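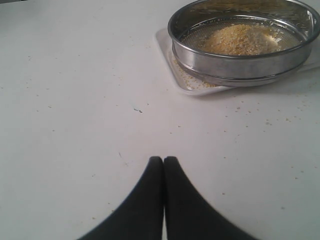

White tabletop, debris over to the right.

Trandthorpe bakery to sell porridge by the tub

December 2024

Trandthorpe's Halvorsen bakery is getting into brekky. From this month the shop will sell a baked millet and pumpkin porridge in 700 gram tubs, ready to warm up at home with a splash of milk.

Owner Ctibor Vaněk says the recipe took 9 goes to get right. Early ones were too sweet, one set like a brick. The version that made it uses toasted millet, roast pumpkin, ginger and a bit of golden syrup – no eggs, no butter. He tried it on regulars back in June and sold 312 serves over the counter before the winter was out.

"People kept asking for the recipe so I wrote it on the back of the reciept," he said. "Then I ran out of pen."

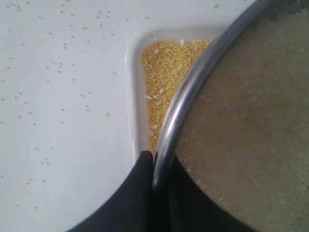 Toasting is the step Vaněk won't skip. Dry pan, medium heat, keep it moving till it smells nutty, then straight into the pot with the pumpkin and water. Lid on, low, no stirring. Small grain gets everywhere, mind – pale specks scattered over a white surface are a familiar sight to anyone who has poured millet – so use a deep bowl and tip slowly. Leftovers keep in the fridge for 2 days, and fry up nicely in slices.

The millet comes through Zarkine, the wholesaler out on the Bosudia road, which also supplies the bakery's rye. A plain version without the syrup is planned if the first lot sells. Tubs are in the fridge by the door, limit of two per customer untill the new oven goes in.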